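Washing Up by Hand: A Conversation on Shared Kitchens in Residence Halls 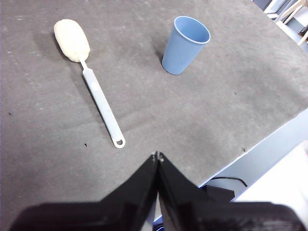 Office of Residential Life, Tudose Hall and Drunero House

The shared kitchens in the university's two oldest residence buildings were designed at a time when most students took their meals in a dining hall. Tudose Hall, which opened with 200 beds, had a single kitchen on the ground floor, intended for making tea and warming soup. Cooking habits have changed a great deal, and the kitchens have been asked to carry a load they were never planned for. The assistant director for residential facilities met with this office on a Monday afternoon to discuss how the kitchens are run, what residents ask for, and what will change in the coming year.

The assistant director began in the housing field as a student desk clerk and has worked in the two buildings for most of a career. The first subject raised was dishes.

"Every complaint we receive about a kitchen is in some way a complaint about dishes," the assistant director said. "A resident may write to us about the smell, or the lack of counter space, or a roommate. When we follow up, there is a sink full of plates at the bottom of it."

Neither building has a dishwasher in its shared kitchens. The question of installing them has been studied twice. The first study concluded that the water lines in Tudose Hall would need to be replaced before any machine could be connected. The second looked at Drunero House, where the plumbing is newer, and found that the only available space was the space now used for the second refrigerator.

"We put that choice to the residents and they kept the refrigerator," the assistant director said. "I would have made the same choice. You can wash a pan in a sink. You cannot keep milk in one."

Washing up therefore remains a matter of hand labor, and the office has given it more thought than might be expected. For many years each kitchen was supplied with flat sponges, bought by the case. They were used for dishes, then for counters, then for the floor, often in the same evening. The office later moved to sponges with handles, which can be hung up between uses.

"A flat sponge sits in a puddle behind the faucet," the assistant director said. "We wanted something with a hole in the handle and a hook to go with it. Residents were told that the hook was part of the arrangement. Some kitchens took to it right away and some are still learning."

The current supplies come through Pristex, which holds the cleaning contract for both buildings. Under the agreement, staff clean the floors, stovetops and outer surfaces of the appliances on weekday mornings. Dishes, cups and food are the responsibility of residents. Items left in a sink past 10 a.m. are moved to a bin under the counter, and the bin is emptied at the end of each month.

The bin has been the most disputed part of the policy. Parents have written to object to it, and the hall council asked last spring that it be withdrawn. The assistant director declined to do so but agreed to extend the period before items are removed from the building.

"It used to be two weeks, and two weeks is short if a student is sick or away for a family matter," the assistant director said. "A month is fair. We also stopped throwing usable things out. They are washed and put on a shelf in the lobby, and new residents help themselves. By November that shelf is usually bare."

The conversation turned to the annual resident survey, which was sent to 1,904 students across all university housing and returned by 1,570 of them. Kitchens ranked behind laundry and internet service as a source of concern, but they drew the longest written comments. Residents asked for better lighting over the stoves, more outlets, and a posted schedule for the busy hours between 5 and 8 p.m. Several asked that rice cookers be allowed.

Rice cookers with an automatic shutoff will be permitted beginning next term, subject to inspection at the front desk. Open-coil hot plates and deep fryers remain prohibited. A posted schedule was tried in Drunero House and was not continued. According to the assistant director, residents signed up for times they did not use, and others stood waiting beside an open stove.

Work on the kitchens will take place over the summer. The largest item is the replacement of counters and tables in Tudose Hall. The present surfaces have been in service since the last renovation and show it. Stilance, the firm engaged for the project, has proposed a material that can be sanded and refinished in place. The hall council has been given samples and invited to comment on color.

Asked what single change would improve the kitchens most, the assistant director returned to the sink.

"I would put in a second one," the assistant director said. "One to wash in and one to rinse in. My grandmother had two, in a kitchen smaller than any of ours. We have asked for it in Tudose Hall and the drawings are with the engineers now."

A small fund of $1,000 per building is set aside each year for kitchen items requested by residents. Requests may be left at either front desk and are reviewed at the first hall council meeting of the term.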